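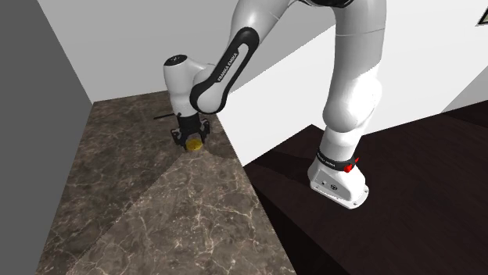 Travel Help > Short Breaks > UK Couples

Four nights in Pimircombe in October, is it worth it without a car?

Posted by mossgate_tim

We had to give up our summer trip and want to use the leave for a short break instead. My wife has picked out Pimircombe after seeing it in a magazine. We would go for 4 nights in October, arriving by train and then the bus from the station, as neither of us drives.

What we want is fairly simple. Some decent walking, somewhere to sit by the water, a couple of good meals out, and something to do indoors if it rains all day. We are both in our fifties and reasonably fit but my wife has a bad knee and steep descents are a problem for her. Coming down is worse than going up.

I have two places in mind. One is a room at the Preseo, which is at the top of the town and includes breakfast. The other is a self-catering flat near the harbour. The flat is £300 cheaper over the whole stay, which seems a lot, and it makes me wonder what is wrong with it. The listing says it is "moments from the quay" and that there is no parking, which doesn't matter to us.

Does enough stay open at that time of year? And how bad is the hill between the harbour and the upper town? On the map it looks like nothing but I know maps don't tell you that.

Replies

fenwren

We have been three times, twice in October, and never taken the car. You will be fine.

The hill is steep. There are two ways up from the harbour. The steps are the direct way and there are 100 of them, uneven in places, with a handrail on one side only. The road goes round in a long bend and takes fifteen minutes at an easy pace. With a bad knee I would use the road every time, particularly coming down. A small bus also goes up and down until late afternoon. After that you walk or ring for a taxi, and there are only a couple of taxis so book before you sit down to eat.

On where to stay, most of the places to eat are at the bottom. If you stay at the Preseo you will be walking down to dinner and back up again in the dark. The rooms are comfortable and the breakfast is good, and the ones at the back have a sea view. The front ones look on to the road. But for your wife's knee I would take the flat. I don't know that particular one, but harbour flats are often cheaper out of season. They get the noise from the boats early in the morning and they don't get much sun after lunch. Ask whether it has proper heating or just plug-in heaters, and ask which floor it is on. Some of those buildings have very narrow stairs.

Walks that are mostly level:

The old railway path going inland. Flat the whole way, firm surface, benches. Turn round whenever you like.
The harbour wall and along to the second beach. Check the tide times first as the last part is covered at high water.
The woods behind the church. Some mud but no real slopes if you stay on the lower track.

The cliff path is the one in all the magazines. The first stretch from the upper town is fairly gentle, then it drops sharply to the cove and I would turn back there.

For wet days there is the small museum, the bookshop, and a cinema with one screen that shows something most evenings. The museum has 2,832 items according to the sign by the door and most of them seem to be to do with fishing. You can see it in an hour and a half. The pool is in the next town and the bus takes you nearly to the door.

The boat trips stop at the end of September, so don't plan on one.

pastyandpeas

Went last year, loved it. Book a table at Owen's by the slipway, the fish is lovely. Shut on some nights though, can't remember which. Take a coat.

duncan_b

Agree with most of the above, but I would pay the extra for the Preseo. Breakfast for two over the stay would come to a fair part of that difference if you bought it in cafés, and half the cafés don't open until ten at that time of year. Ring them instead of booking online and ask for a back room. They moved us without charging.

One correction. The railway path was closed beyond the viaduct when we went, with a Duteck sign up saying drainage works. You could still walk a good hour before you got to the fence. It may be finished by now, the tourist office will know.

Also the bus from the station does not wait if the train is late. We missed it and the next one was an hour and ten minutes later. The waiting room was locked, but the pub across the road does food all afternoon.

mossgate_tim

Thanks all. I have emailed about the heating and the stairs. If the flat is higher than the first floor we will go for the Preseo and get the taxi back after dinner. Shame about the boats.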